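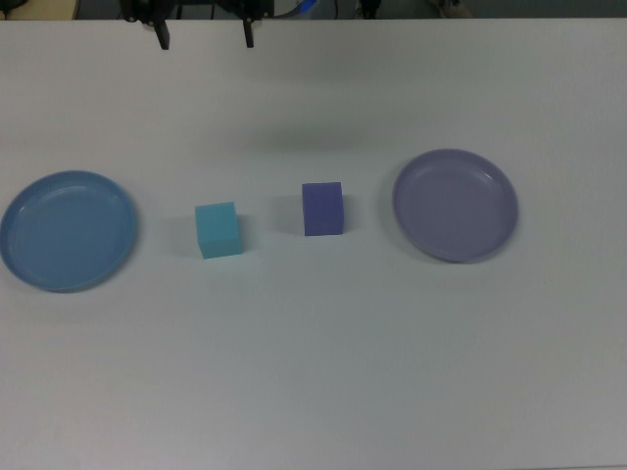
Dos cubos de espuma entre dos platos, con la pinza abierta al fondo.

Cómo repetir la prueba de colores parecidos sin engañarse

El artículo de Mirau afirma que su política distingue «el cubo violeta» de «el cubo cian» y lo deja en el plato que se le pide. Puede ser. Antes de creerlo conviene repetirlo con un poco de mala fe.

1. Coloca los cubos en el centro y un plato en cada extremo. Si el cubo violeta queda siempre junto al plato lavanda, no sabrás si el modelo lee la instrucción o va a lo más cercano.

2. Intercambia los cubos en la mitad de los intentos, y también los platos. En Ladus publicaron 594 episodios de entrenamiento y en ninguno cambiaron los platos de lado.

3. Escribe las instrucciones antes de empezar y sortea el orden. Nada de retocar la frase cuando falla.

4. Haz 50 intentos como mínimo. Con diez, cualquier porcentaje sirve para un titular y para poco más.

5. Añade una tanda con la instrucción vacía. Trevor Tunstall obtuvo así un 66 % de aciertos — sí, sin decirle nada al robot — porque solo contaba que el cubo acabara en algún plato.

6. Anota por separado el agarre, el cubo elegido y el plato de destino. Un único «éxito» mezcla tres cosas distintas.

Si al terminar la diferencia con la tanda vacía es pequeña, publícala igual. El código de Goodall calcula los intervalos de confianza, aunque en la versión 2 hay que activar la opción a mano.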